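Support > Laundry > Stacked units > Upper door and drying

Ticket: upper unit on stacked washer-dryer, clothes come out damp, door suspected
Opened by: Pilar Figueroa
Product: Alholm stacked set, white, bedroom install
Status: open again

Figueroa, first message:
Towels are still damp after a full cycle in the top unit. Sudix sold me the set and told me the door seal "needs to bed in." I've owned dryers before. None of them needed to bed in.

Sudix support:
Please clean the lint filter, wipe the rubber gasket with a damp cloth, and run one short cycle with a small load.

Figueroa:
Did all of it. Filter had barely anything on it. Ran 4 towels and 2 of them were damp in the middle. The bottom machine spins fine, so please don't tell me it's the washer.

Sudix support:
Thank you. Some customers find that fabric softener affects drying. Which one do you use?

Figueroa:
Flallora, half a cap. I stopped for a week to humor you. Same damp towels.

Sudix support:
We have asked Barrientos, our service partner, to look at the door. Before the visit, please check that it closes with an even push and that no fabric is caught at the rim.

Figueroa:
Nothing caught. The Barrientos tech came in June, opened and shut the door 3 times, said it "felt okay" and left. He didn't put a load in. I don't see how anyone can call a dryer okay without drying something.

Sudix support:
Thank you for the details. We have passed them on to Barrientos.

Figueroa:
Upper door open in the first one, front of both machines in the second. 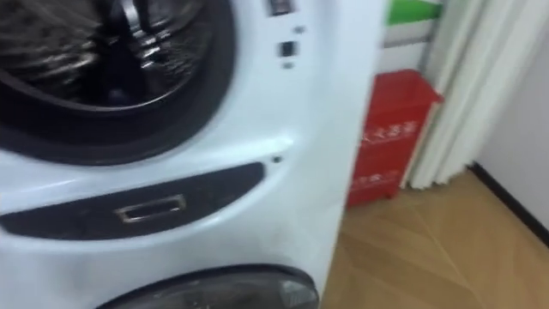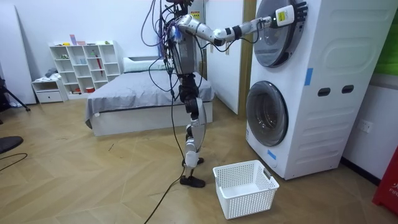
I'm not convinced pictures will tell you anything about a seal. What I want is someone who will run a full load and stay until it finishes. If the answer is another wipe with a damp cloth, please save us both the time and send the return form.

Sudix support:
We have requested a second visit and asked for a test load. Barrientos will call you after 7 p.m. to set a time.

Figueroa:
I'll believe it when the phone rings.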